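CAMPAIGN OFFICE AND CANDIDATE FORUM – SAFETY INSPECTION CHECKLIST
Riding of Drimen, September
Inspected by: Myrtle Holloway
14 shares | 3 comments

Ratings: S = satisfactory; A = action required; N/A = not applicable.

1. Entrance and public counter
1.1 Front door opens fully from inside without a key: S
1.2 Ramp clear of sign stakes: A
Comment: Lawn signs were stacked on the lower landing. They are to be moved to the Halvorsen Street garage before the next delivery.
1.3 Posted occupancy limit legible from the counter: S
Comment: The limit is 50 persons. Evening phone shifts have remained within it.

2. Literature storage
2.1 Cartons stacked no higher than shoulder height: A
Comment: The printer delivered 2,782 leaflets against an order of 2,000. The surplus is presently in the corridor and must not remain there overnight.
2.2 Hand truck in working order: S

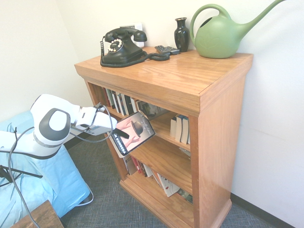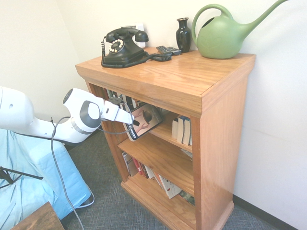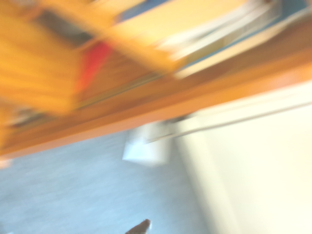
2.3 Corridor width maintained to the rear exit: A
Comment: See 2.1. To be re-inspected once the cartons are removed.

3. Electrical
3.1 Power bars not connected in series: A
Comment: Two were found joined beneath the canvass data desk. Disconnected during the inspection.
3.2 Kettle and heater on separate circuits: S
3.3 Cords across walkways covered: S

4. Candidate forum, Hevik Hall
4.1 Stage steps fitted with handrail: S
4.2 Aisle to floor microphone kept clear: A
Comment: The seating plan places a row of chairs across the aisle. The revised plan should be sent to all campaigns, not only our own.
4.3 Lectern and sound equipment secured: S
Comment: Supplied by Brutero, whose crew will tape down all cable before doors open.
4.4 Marshals briefed on evacuation route: A
Comment: Briefing to be held at 5:30 p.m., prior to public admission.

5. Canvassing teams
5.1 Teams assigned in pairs after dark: S
5.2 Sign-out sheet completed on return: A
Comment: Several entries show no return time – team leads are reminded that this column is mandatory.
5.3 First aid kits restocked: S

Items marked A are to be corrected and initialled by the office manager. A copy of this checklist is kept at the public counter.

Contact the campaign office | Copyright Drimen Riding Association | Back to top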